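Clearing the Sofa

Skodness house, front room. Page updated 6th September.

The front room at Skodness has one sofa, and it collects whatever people take off when they come through the door. The coat hooks are in the back hall, past the kitchen, and most things never make it that far. These pages follow the room through an ordinary clear-up, starting with the sofa. The floor and the bookshelves have their own pages.

The sofa is a light gray one from Grajales. It came in March, after the old green one went to the flat upstairs. Light gray shows every crumb, but it also makes it easy to see what has been left behind.

Clothes are the first job. Each piece gets picked up, straightened and sorted into one of two piles: back on a hook or into the wash. Thin jackets take longer than they should. The fabric creases as soon as it is dropped, and the sleeves have to be pulled straight before it will fold.
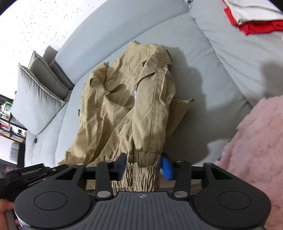 Khaki jacket on the seat, held by the elastic cuff of one sleeve.
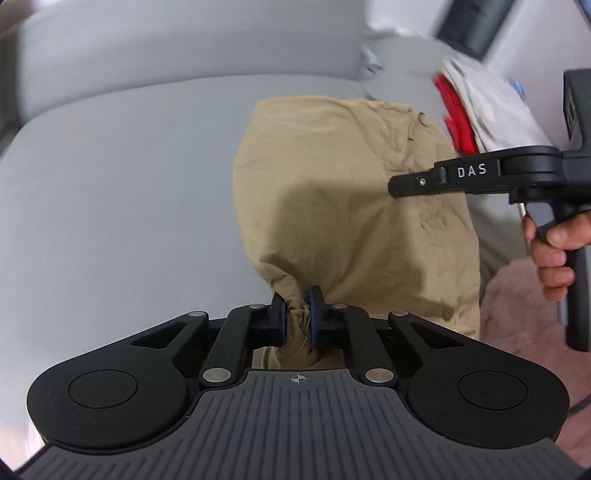 Beige fabric on the same gray sofa, bunched up and gripped at its gathered end.

The way we fold a light jacket is simple enough. Close the zipper, lay it face down, bring both sleeves across the back and fold the bottom up to the collar. Elastic cuffs spring back a little, so the sleeves go in last if the jacket is headed for a drawer — otherwise they work their way out again. For a hook, none of this matters. Shake it once and hang it by the loop.

A visitor to the page, Kikirard, wrote in to disagree with the face-down method. Folding a thin jacket leaves a hard line across the back, the message said, and it is better to roll it from the hem and tuck the collar over the end. Rolled jackets also stand up in a basket, so you can pull one out without disturbing the rest. Kikirard keeps three of them that way by the front door and has given up on hangers for anything without a thick lining.

We tried rolling for the drawer under the stairs and it does save space. The hooks are staying for the jackets in daily use.

After the clothes, the seat cushions are brushed toward the front and the throw goes back over one arm. The whole sofa takes 30 minutes on a bad day.

Next page: Floor and rug
Previous page: Back hall and hooks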